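Re: arms on the Vorkon line, anyone else's shop doing this?

letay_a
2nd shift here. They put the two-arm cell in at Gorkitz in August. We used to hand sort 300 trays a shift, now I mostly stand there and clear faults. Same pay, so far. Feet hurt less, brain hurts more

flodgate_liya
so far lol. we went from three sorters to one at my place

moges258
Disagree. Ours moved people to packing and the hours stayed the same. Depends on the boss — and whether you get it in writing

letay_a
Nothing in writing. Eldana asked, got a "we'll see." Practice table, day shift teaches on it:

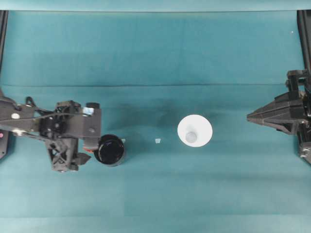

both arms, black cup by the left one

flodgate_liya
who's teaching it tho? if its the sorters they should get paid extra for that

letay_a
Selamawit and one other. No extra

moges258
ok thats not right. Teaching is a differnt job, ask for the lead rate

wubit_w
I like it better than sorting, my wrists were shot. But yeah get the rate first — before they've got what they need from you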